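Learning to cook for one person

When I moved to Fornville in November, I knew how to cook only for six people. My mother's recipes all begin with a big pot. The first week I made lentil soup and ate it for five days, and on the last day I did not like lentils anymore.

My neighbor Wanpen Panyasiri gave me good advice. She told me to stop making small versions of big dishes, and to cook things which are small already. One egg, one onion, a handful of rice. Now I buy 200 grams of fish at the market, and I am home again in 30 minutes.

I still make mistakes with salt. For one portion it is very easy to put too much, so I put it on my palm first and look at it.

The other change is that I cut everything before I turn on the stove. In my old kitchen somebody was always cutting while I was stirring. Alone I have only two hands, and the garlic burns while I look for the knife.

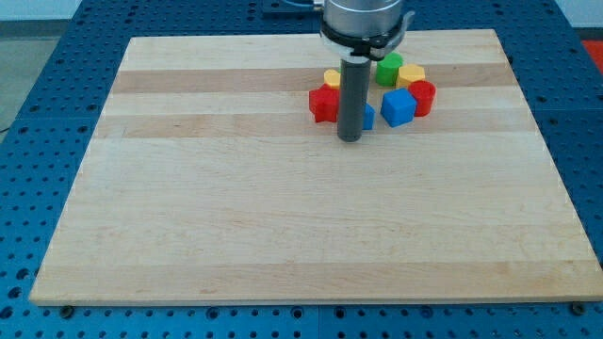
Striped wooden board, light maple color.

Next month I want to try bread. A small one, if such a recipe exists.

3 comments

Karthik Bhuiyan
Freeze half of the dough! It keeps well.

marta_k
The lentil week happened to me also.

Wanpen
You still owe me one soup.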